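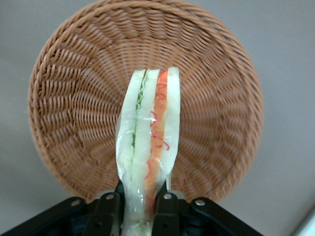
# 三明治与藤篮:常见问题

本页适用于 Brarkmont 的包膜三明治、午餐篮外送和藤篮借用。店里的热汤、蛋糕和咖啡另有价目单,这里不涉及。自2022年1月1日(星期六)起,以本页内容为准,旧的纸质说明请不要再参照。

目录:

- 三明治本身
- 包装
- 订购与修改
- 配送与自取
- 藤篮的借用和归还
- 藤篮的清洁和保养
- 摆放与取用
- 保存
- 过敏与饮食要求
- 付款、发票、退款
- 其他

## 三明治本身

### 三片面包和两片面包的有什么区别?

三片的中间多一层面包,馅料分成上下两层放。两片的只有一层馅。两种用的是同样的面包,切法也一样。三片的更顶饱,两片的适合下午茶或者小孩吃。

### 一份有多重?

三片的成品重约185克,包括面包和馅料,不含保鲜膜。手工做的,每份会有几克的出入。两片的轻一些,我们没有给它定标准重量。

### “一份”是半个还是一整个?

“一份”指切开以后的一半,单独包一张膜。菜单上的价格都是按一份算的。如果您要的是没切开的整个三明治,请在订单里写“不切”,按两份计价,包成一包。

这是最容易弄错的地方。有客人按人头订了份数,到了中午发现每人只有一半,以为少送了。请在下单前想清楚每个人吃一份还是两份。

### 每人应该订几份?

看场合。正餐、没有别的主食,成年人按每人两份订。会议中间垫一下,每人一份。配汤或者沙拉的话,每人一份半,再往上取整。孩子多的活动,两片的每人一份,另加几份备用。

### 用的是什么面包?

白吐司是默认的,由 Sturar 烘焙坊每天早上送来,软,不烤。全麦和杂粮也是他们家的,要另外注明。无麸质面包是整包采购的冷冻品,用之前解冻,口感偏干,提前跟您说一声。

### 面包边去掉吗?

默认不去。要去边的请写明,不加钱。去了边以后份量会小一圈,重量也达不到上面写的数。

### 有哪些馅?

常年有的几种:

- 鸡蛋沙拉
- 火腿奶酪
- 烤鸡肉配生菜
- 金枪鱼玉米
- 黄瓜奶油奶酪
- 番茄奶酪
- 鹰嘴豆泥配烤甜椒

每个月会换一种季节馅,写在店门口的黑板上,也会写在订单表的最后一行。四月一般是芦笋鸡蛋,具体哪天开始要看菜到没到。

### 可以两层放不同的馅吗?

三片的可以。比如下层火腿,上层鸡蛋。请按“下层/上层”的顺序写。金枪鱼不和别的馅搭,试过几次,整份都是金枪鱼的味道。

### 可以不放黄油或者蛋黄酱吗?

黄油可以不放。鸡蛋沙拉和金枪鱼的蛋黄酱是提前拌好的,去不掉。不放黄油的三明治放久了面包容易吸水,请当天中午之前吃完。

### 能不能自己带馅料来让你们做?

不能。厨房里只用我们自己进的货。

## 包装

### 为什么用透明保鲜膜?

切面能看见,拿的人一眼就知道是什么馅,也不用在每份上都贴标签。膜贴着面包,切口不容易干。纸包的我们也做,要在订单里选。

### 膜上有褶皱、反光,是不是包得不紧?

膜收口的一侧总会有一些褶,手工包都是这样。判断紧不紧,看两头:折到底下的部分没有松开就可以。如果拿起来的时候膜自己散开了,那是没包好,请告诉我们,下次免掉那一份的钱。

### 保鲜膜怎么拆?

把三明治翻过来,收口在切面的对侧。从收口的地方揭,顺着一个方向拉到底。从切面那头撕的话,馅会跟着膜出来。

### 可以带着膜进微波炉吗?

不可以。这些三明治都是冷吃的,带膜不带膜都不建议加热。想吃热的请在店里点烤三明治。

### 膜可以回收吗?

沾了食物的保鲜膜,Fallham 的回收箱不收,请扔进普通垃圾。介意这一点的客人可以选蜡纸包装,蜡纸可以和厨余一起处理。

### 蜡纸包装和保鲜膜包装有什么不同?

| | 保鲜膜 | 蜡纸 |
|---|---|---|
| 能否看见馅 | 能 | 不能,纸上手写馅名 |
| 加价 | 无 | 每份加一点,见价目单 |
| 建议食用时间 | 当天 | 送达后三小时内 |
| 能否竖着放 | 能 | 容易散,建议平放 |
| 垃圾分类 | 普通垃圾 | 厨余 |

### 有没有贴标签?

默认不贴。过敏相关的订单一律贴,写明馅料和面包种类。别的订单如果想贴名字,比如给一队孩子每人一份,请把名单随订单一起发来,用打印体,手写的照片我们常常认错。

## 订购与修改

### 最晚什么时候下单?

前一天下午四点。星期日不做外送,所以星期一的单子要在星期六下午四点之前给我们。

### 有最低数量吗?

外送最少11份。自取没有最低数量,店里冷柜有什么就可以拿什么,但是要指定馅料的话还是请提前订。

### 最多能订多少?

单个上午最多做几百份,超过一百份的请提前一个星期打电话。大单由 Isla Moncrieff 接,她会问清楚时间、地点、谁收货,再回您一份书面确认。没有收到确认就等于没有订上。

### 怎么下单?

三种办法:

1. 在店里填订单表,柜台上有。
2. 打电话,上午七点到下午四点。
3. 发邮件,把订单表作为附件,或者直接写在正文里。

短信和社交账号的私信我们不当订单处理,那边回复得慢,而且不是每天都有人看。

### 邮件里要写哪些内容?

- 日期和希望送到的时间
- 份数,按馅料分开列
- 面包种类,三片还是两片
- 保鲜膜还是蜡纸
- 要不要藤篮,要几个,什么尺寸
- 过敏情况
- 送货地址、收货人姓名、当天能接通的电话
- 发票抬头(如果需要)

只写“各种口味都来一点”也可以,我们会按常年菜单平均分配,其中素的占三分之一。不吃肉的人多的话请说明。

### 订了以后可以改吗?

前一天下午四点之前,加减都可以。四点之后只能加,不能减,而且加的部分馅料由我们定。当天早上不改。

### 可以取消吗?

前一天下午四点之前取消,不收费。之后取消,收全款的一半。已经出车的收全款,三明治照样送到。

### 可以订固定的每周单吗?

可以。填一次表,每周同一天送,到您说停为止。公众假期那一周会提前问您要不要停送。固定单的馅料可以每周换,还是前一天下午四点之前通知。

### 想先试吃可以吗?

店里冷柜每天都有零卖的,按零售价买就行。不提供免费试吃。

## 配送与自取

### 送到哪里?

Fallham 镇内,以及 Chisholm 路沿线到加油站为止。再远的地方请自取。

### 配送怎么收费?

镇内一趟一个价,不按份数算。一个订单分两趟送,收两趟的钱。具体数额见价目单。

### 几点能送到?

可以选上午十点到下午一点之间的任意一个半小时时段。我们尽量在时段的前半段到。集市日镇中心封路,车要绕,时段会放宽到一个小时,下单的时候会告诉您。

### 需要有人收货吗?

需要。三明治不放在门口,也不放在前台没人的桌子上。送货的人到了会打电话,等十分钟,联系不上就带回店里,您可以当天来取,配送费不退。

### 送到楼上吗?

有电梯的送到您说的楼层。没有电梯的送到二楼为止。

### 到了以后会帮忙摆吗?

用藤篮装的,篮子放到您指定的桌上,份数当面点清。盘子、餐巾和别的东西请您自己摆。

### 自取在哪里?

店的侧门,进去左手边的冷柜。报姓名就可以。请自己带袋子或者箱子,店里的纸袋要收钱。自取也可以借篮子,手续和外送的一样。

### 自取的三明治会保留多久?

保留到当天下午三点。之后放回零售冷柜。

## 藤篮的借用和归还

### 藤篮是送的还是借的?

借的。篮子用完要还,押金在归还的时候退。

### 有哪些尺寸?

| 尺寸 | 形状 | 外沿直径 | 三片的能竖着放几份 |
|---|---|---|---|
| 中 | 圆形浅篮 | 38厘米 | 一圈加中间,看馅料厚薄 |
| 大 | 圆形深篮 | 见借用单 | 两圈 |
| 长 | 长方形 | 见借用单 | 三排 |

中号的最常用。篮底是从中心往外一圈圈编的,边上有一道较粗的编边,可以当抓手。大号的装满了比较沉,请两只手托底,别只提边。

### 份数怎么这么含糊?

厚馅和薄馅差得多。黄瓜的可以挤着放,烤鸡肉的挤了就变形。我们装篮的时候以不压到切面为准,装不下的放第二个篮子,多出来的篮子不另收借用费。

### 押金多少?

中号每个36镑,大号和长的见借用单。现金或者刷卡都可以。固定单的客人只交一次,押金一直留在账上。

### 借多久?

从送达当天算起,三天之内归还。逾期每天从押金里扣一小部分,扣完为止,篮子就算您的了。

### 怎么还?

送回店里侧门,或者在下一次送货的时候交给送货的人。我们不专门跑一趟去收篮子。归还的时候会在借用单上签字,请把您那一联留到押金退回。

### 还之前要洗吗?

抖掉面包屑就可以,请不要水洗。洗的事情我们来做,原因看下一部分。

### 弄坏了怎么办?

断了一两根细条,正常磨损,不扣钱。编边松开、底破了、被火烫过、沾了油漆或者颜料,按情况扣一部分或者全部押金。修篮子的是 Alistair Innes,扣多少由他看过再定。请不要自己用胶水粘,粘过的地方没法再编。

### 可以只借篮子,不订三明治吗?

淡季可以,要打电话问。夏天和十二月不行,篮子不够用。

### 篮子可以买吗?

中号的偶尔有多的,会摆在店里窗台上标价出售。不接受预订。

### 可以拿去装别的东西吗?

面包、水果、包好的点心都可以。请不要装没包的生肉生鱼、带泥的蔬菜、宠物用品和洗衣的东西。装过这些的篮子我们不能再拿来装食品,要扣全部押金。

## 藤篮的清洁和保养

这一部分写给自己家里有藤篮的客人,也是店里每天的做法。问的人多,就一起放在这里。

### 平时怎么清理?

倒过来,在水池上方轻拍篮底,把屑拍掉。剩下卡在缝里的用干的软毛刷,从中心往外顺着编的方向刷。横着刷会把细条刷毛。

### 沾了酱怎么办?

先用纸吸,不要擦。再用拧得很干的布蘸一点温水和中性洗洁精,只擦沾到的那一小块。然后换一块干净的湿布擦一遍,最后用干布按干。蛋黄酱干了以后会发黄,最好当天处理。

### 可以整个泡水吗?

不要泡。短时间冲一下问题不大,但是要马上晾干。泡久了会变形,干了以后底部往上拱,放在桌上会转。

### 能进洗碗机吗?

不能。

### 怎么晾?

立起来靠墙,通风,不晒太阳。浅篮半天一般就干了,深篮要过夜。没干透就摞起来会发霉,霉点从编边的内侧开始出现,刚开始不容易看到。

### 已经发霉了还能用吗?

表面一点点,用白醋兑水擦过,彻底晾干,可以装家里别的东西。不建议再装食物。店里的篮子只要出现霉点就停用。

### 颜色深浅不一样,是脏了吗?

多半不是。编边比里面的颜色深一点很常见,粗细不同的藤条吃色也不同。用久了以后,手常抓的地方会更深。脏的地方用湿布擦得下来,颜色擦不下来。

### 藤条起毛刺怎么办?

用细砂纸轻轻磨两下,把粉擦干净。毛刺长的先用小剪刀贴根剪掉。装保鲜膜包的三明治之前用手摸一圈,毛刺会把膜勾破。

### 太干、一碰就响怎么办?

冬天暖气房里常有。用喷壶离远一点喷一层细水雾,放半天再用。不要抹食用油,会有哈喇味。

### 怎么收纳?

同样大小的可以摞,中间隔一张纸。最多摞五六个。上面不要压别的东西。

## 摆放与取用

### 竖着放还是平着放?

保鲜膜包的竖着放,切面朝外或者朝上,馅料看得清楚。蜡纸包的平着放。浅篮里竖着放,刚开始满的时候站得住,拿走几份以后剩下的会倒,把它们往中间靠一靠就行。

### 篮子底下要垫东西吗?

包好的三明治可以直接放。拆了膜的要垫餐巾或者油纸。垫布的话请用洗得掉色的已经洗过几遍的旧布,新布第一次受潮会往篮子上染色。

### 荤素怎么分?

分两个篮子最省事。只有一个篮子的话,素的放一边,中间用折起来的餐巾隔开。有严格忌口的人,请一定分篮。

### 怎么从篮子里拿才不会带倒旁边的?

捏住上端,直着往上提。从中间开始拿,外圈有篮边挡着,不容易倒。给小孩拿的话最好有大人帮一下。

### 桌面有什么要求?

平、干燥就可以。藤篮底在光滑的桌面上会滑,铺一块薄布能好一些。刚擦过的桌子等干了再放。玻璃桌面请垫布,篮底的藤头会留下划痕。

### 篮子可以放在户外吗?

可以放在阴凉处。有太阳的时候,保鲜膜里面会起水汽,面包很快变软。野餐的话,先放在保温箱里,快吃的时候再摆进篮子。

### 用不用盖?

包了膜的不用盖。有苍蝇或者风大的时候搭一块薄棉布。我们不提供盖子。

## 保存

### 常温能放多久?

送到以后两小时之内吃完。天热的时候缩短到一小时。含鸡蛋、鱼、鸡肉的请格外注意。

### 冰箱里能放多久?

带着膜,放在冷藏室,当天晚上之前吃完。第二天口感会差很多,黄瓜和番茄的会出水。

### 可以连篮子一起放冰箱吗?

不建议。冰箱里潮,篮子会吸味。请把三明治拿出来放在盘子或者盒子里。

### 可以冷冻吗?

火腿奶酪的可以,其他的不行。冷冻过的要在冷藏室里慢慢解冻,解冻以后面包边会有点硬。我们卖的时候都没有冷冻过。

### 面包潮了还能吃吗?

只是软了、没有超过时间的,可以吃。有酸味或者馅料发黏的不要吃。

### 剩下的能退吗?

不能。食品送出以后一律不收回,没拆的也一样。

## 过敏与饮食要求

### 厨房里有哪些过敏原?

小麦、鸡蛋、牛奶、鱼、芥末、芝麻、芹菜。季节馅有时会用到坚果,用到的时候会写在黑板和订单表上。

### 能保证完全不含某种过敏原吗?

不能。所有东西都在同一个厨房里做,台面和刀具在换馅的时候会清洗,但是空气里有面粉。严重过敏的人请不要吃我们的产品。

### 无麸质的三明治适合乳糜泻患者吗?

不适合,理由同上。无麸质面包的三明治只是面包本身不含麸质。

### 有纯素的吗?

鹰嘴豆泥配烤甜椒,选不放黄油。白吐司本身不含奶和蛋。全麦的含蜂蜜,请选白吐司或者杂粮。

### 有清真或者犹太洁食吗?

没有认证。素馅的配料表可以发给您,由您自己判断。

### 孕妇可以吃哪些?

鸡蛋沙拉里的鸡蛋是全熟的,蛋黄酱用的是巴氏杀菌蛋。奶酪都是硬质奶酪,奶油奶酪也经过巴氏杀菌。其他问题请问医生,我们没办法替您判断。

### 过敏的那几份怎么认?

贴白色标签,单独装一个纸袋,不和别的一起放进篮子。送到的时候会交到收货人手里,并且说一遍是谁的。请收货人自己转交,不要放到公共的桌上。

## 付款、发票、退款

### 什么时候付款?

第一次订的客人下单时付。订过三次以上的可以送到再付。固定单每月结一次,月底发账单。

### 接受哪些付款方式?

现金、刷卡、银行转账。不收支票。

### 可以开发票吗?

可以,请在下单的时候写好抬头。事后补开要等一个星期。藤篮押金不开发票,只有收据。

### 份数不对怎么办?

当面点清是最好的。送货的人走了以后才发现少了,请在半小时之内打电话,我们会查装篮的记录。确实少装的,能补送就补送,来不及就退钱。

### 馅料做错了怎么办?

请不要拆膜,打电话说明是哪一种错了。换货或者退款由您选。已经吃了的不退。

### 押金什么时候退?

现金当场退。刷卡的原路退回,到账时间看银行。

## 其他

### 可以来看你们怎么装篮吗?

厨房不开放参观。装篮是在侧间的长台上做的,上午九点以后隔着柜台能看到。

### 学校活动有没有优惠?

Fallham 的学校和幼儿园,配送费减半,三明治价格不变。请用学校的邮箱下单。

### 我想把篮子留下做纪念,可以吗?

押金不退,篮子归您。请告诉我们一声,免得一直记着逾期。

### 捡到你们的篮子怎么办?

篮底有一小块布签,写着店名和编号。请送到侧门,或者打电话告诉我们地方,这种情况我们会去取。

### 这一页没有写到的问题问谁?

订单和账单问 Isla Moncrieff,篮子问 Alistair Innes。两个人都不在的时候,柜台会记下您的电话,第二天上午回。星期日没有人接电话。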